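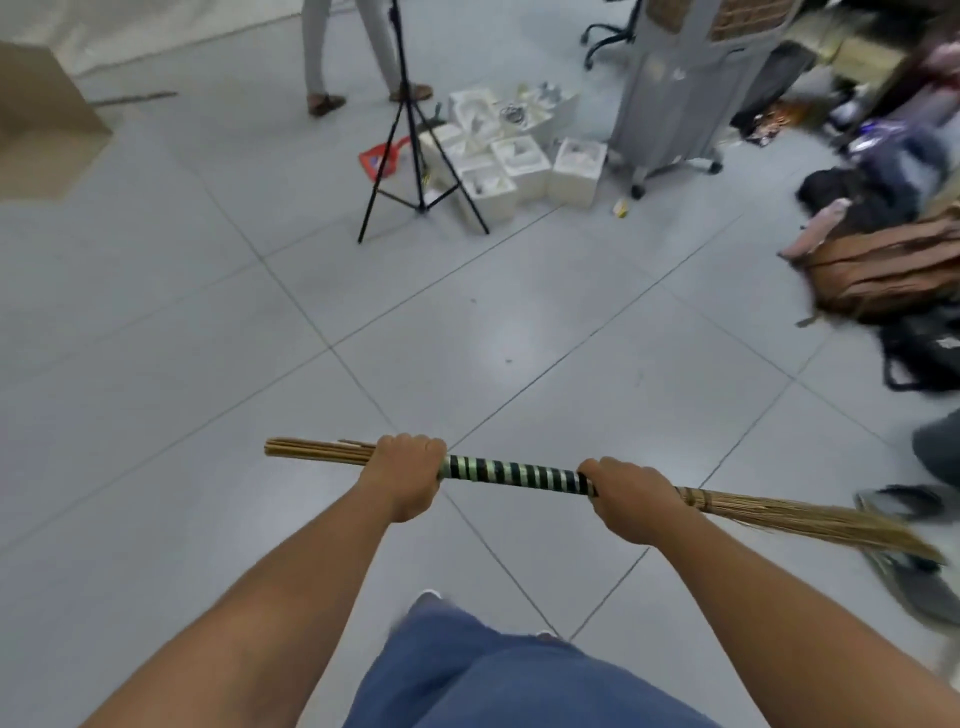 Floors wear out from the dirt on them far sooner than from the feet that cross them, Ankica Hoxha told the first cleaning crews at Celtport, and she asked that every training course begin with dirt before it came to tools or soap. This book keeps to that order.

Chapter 2
Dry Soil and Hard Floors

2.1 What counts as dry soil

Dry soil is any loose matter that rests on a floor and is not bonded to it. It includes sand, grit, lint, hair, paper dust, crumbs and skin flakes. Soil that has been wetted and has dried in place is treated as bonded soil and is covered in Chapter 4. Grease is covered in Chapter 5.

Dry soil is sorted by grain size. Coarse soil can be felt between the fingers. Fine soil cannot, but it leaves a gray mark on a white cloth. The two behave differently under a broom. Coarse grains roll or slide ahead of the bristles. Fine grains lift into the air, drift, and settle again behind the worker. A method that suits one may fail with the other, and most rooms hold both.

2.2 How soil enters a building

Most grit comes in on shoes. It drops within the first few steps past the door, then is carried farther in smaller amounts. A mat shorter than two full strides leaves one shoe untreated on many crossings. Lint and skin flakes are made indoors and gather where air slows down: under beds, behind doors, along baseboards and in corners.

At the Plulthorpe training rooms, sweepings were collected from a corridor 14 meters long during April. The corridor was marked off into equal lengths, and the soil from each was sifted and weighed. The length nearest the street door gave the most coarse soil. Fine soil was spread more evenly and showed a second peak at the far end, beside an air return. The full table is in Appendix B.

2.3 Wear

Grit scratches when it is pressed and moved at the same time. A grain lying still under a shoe does little harm. The same grain under a turning heel cuts a short curved line. This explains why wear shows first at doorways, in front of sinks and at the foot of stairs, where people turn.

Glazed tile resists scratching better than vinyl or varnished wood, but the grout between tiles is softer and sits lower. Soil collects in it. A grout line that has darkened from trapped soil will not be restored by sweeping, and harder strokes only push the fine fraction deeper. Sweep at an angle to the joints where the layout allows it.

2.4 Bristle and stroke

Stiff bristles move coarse soil and miss fine soil. Soft, split or feathered tips do the reverse. Plant-fiber brooms fall between the two and change with age, as the tips fray and then break. Tonantzin Huerta's stroke test, used in the exercises for this chapter, calls for 10 strokes over a measured patch of sifted sand. What remains on the patch is weighed and compared with the starting weight.

Keep the stroke short and low. A broom that leaves the floor at the end of its stroke throws dust. Work from the walls toward the middle, and from the far end of the room toward the door. Pick up each pile before starting the next area.

Vacuum methods for the same soils are taken up in Section 2.5.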